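Clothing swap comes back to Sistmont hall on Sunday

By Leif Haugen

I've been to every one of these so far, and I'm happy to report that the Sistmont clothing swap is on again this Sunday, doors at 9 in the morning. Same hall, same creaky stage, and (finally!) a second row of rails for coats. Bring up to eight things you don't wear, take home up to eight that somebody else didn't.

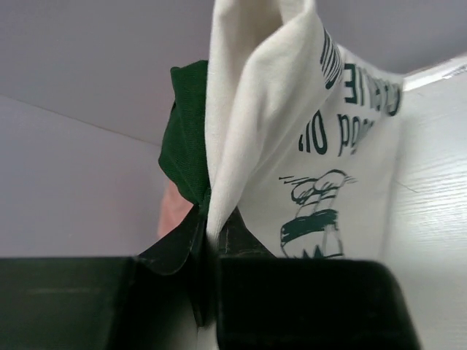
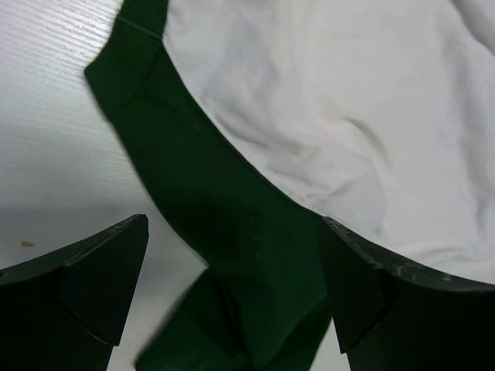
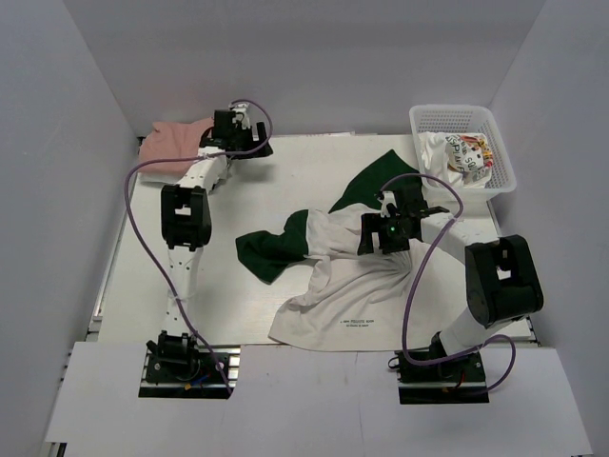 What's different this time

The biggest change is that you can drop your stuff off the night before. Last spring the line went out the door and past the bakery, and half of us stood there hugging garbage bags in the drizzle. So on the evening before the swap the side entrance on Gerelum Street will be open from 6 until 9, and if you leave your bag then you get your tokens on the spot and can walk right in the next morning. I'll be doing exactly that, I've learned my lesson.

Kids' clothes have moved upstairs to the reading room. I think that's a great call. The last swap brought in 484 pieces, and a good chunk of them were tiny pajamas that ended up mixed in with the men's sweaters. I spent a long while digging for a cardigan and came up with a very nice snowsuit for a two-year-old, which doesn't fit me.

Shoes are allowed again too, as long as they're clean and tied together in pairs. Underwear and swimwear are still a no, and so are pillows, please, whatever your cousin told you.

Mending table

The people from Menon, the little alterations shop next to the pharmacy, are setting up in the back corner with two sewing machines and a big tin of buttons. They'll do small jobs while you wait: a loose hem, a missing button, a seam that's come open under the arm. No zippers, because those take too long and the line would never move. It's free, but there's a jar for tips and I'd say be generous. They fixed the pocket on my work jacket last time and it's held up better than the rest of the jacket.

If you'd like to learn to do it yourself, there's a short darning lesson at 11. Bring a sock with a hole in it. I have plenty to lend if you don't!

Leftovers

Whatever is still on the tables at closing goes to Wolisen, the thrift store out by the bus depot, and they're sending a van at 2. They've asked me to pass on that they're short of winter coats and have more T-shirts than they know what to do with. So if you've got a parka hanging in the hall closet that you haven't touched in years, this would be a good weekend for it.

Coffee and waffles in the kitchen as usual, cash only. Parking behind the hall is tight, and the lot across the street is closed for paving, so walk or bike over if you can. If you have a folding rail or spare hangers to lend, leave them at the side entrance with your name taped on.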